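Right then, settle in with a cup of tea, because I promised a proper run-through of how we look after the two-arm cell and I've finally got an evening to write it. I'll keep each post short(ish). Ferdinand Hubmann here, for anyone new, and I've been looking after this one at Gellow since March.

1/ The cell is two white arms sharing one big brown table, each with its own cables strapped along the outside. We call them Cai and Nurier. Most of what they do is crockery: pick up a plate, put it down where it's wanted, do it again. It sounds easy, and on a good morning it is!

2/ Start of day is always cables. I go along every loop with my hand, power off, feeling for anything that's gone stiff or is rubbing on a joint. You want enough slack for the wrist to turn all the way round and no more than that. Too tight and it tugs on the connector, too loose and sooner or later it drapes itself over the crockery.

3/ The straps want looking at too. They creep down the links over a week or so, a few millimetres at a time, and you don't notice until a loop that used to sit nicely behind the elbow is hanging out at the side. I put a pencil tick on a bit of tape next to each one, so I can see at a glance who's been wandering.

4/ Then the fingers. Plate rims are thin and slippery and the pads do all the work, so they get a wipe with a barely damp cloth every morning and a dry one after. I change them every 2825 picks. Lovely odd number, I know - it came out of my own notebook, being the point where the last three sets began to let plates slide.
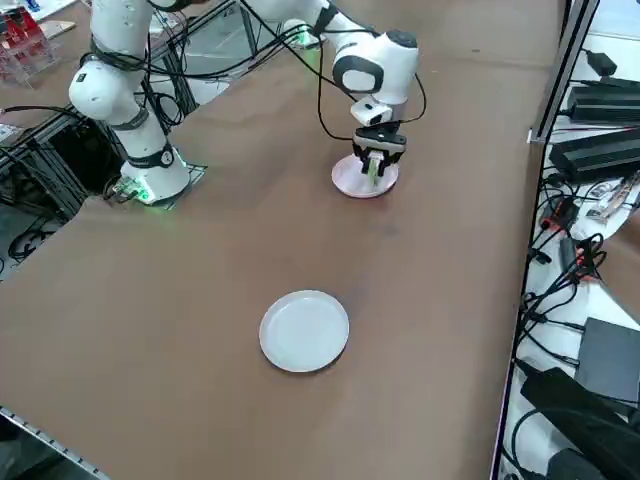 5/ After new pads I always run the slow lift. Close on the rim, come up just a little way off the table, wait, go back down. I do that 400 times at low speed before I let anyone turn it up, and yes, I do sit there for a good bit of it (the radio helps, so do biscuits).

6/ Grip force is the thing I get asked most about. Begin lower than you think and creep up until the plate stops tipping, then add a touch. If you start high you'll never find out where the edge was, and you'll wear your pads out wondering why.

7/ Bolts next. The base bolts get checked every 2 weeks with the torque wrench, always in the same order, going corner to opposite corner. I had one back off a smidge in the spring and spent a whole afternoon blaming the camera calibration for it. Poor camera.

8/ Which reminds me, if you so much as lean on the wrist camera, redo the calibration. It takes some 6 minutes with the Flisetti routine and it'll save you an evening of plates being put down slightly to the left of where you asked.

9/ Last job is the log. Date, pads, bolts, anything that sounded funny. Mine for 9 August 2022 just says "Nurier squeaky on the way down, listen again tomorrow", so that's my morning sorted - I'll post what I find once I've had the cover off.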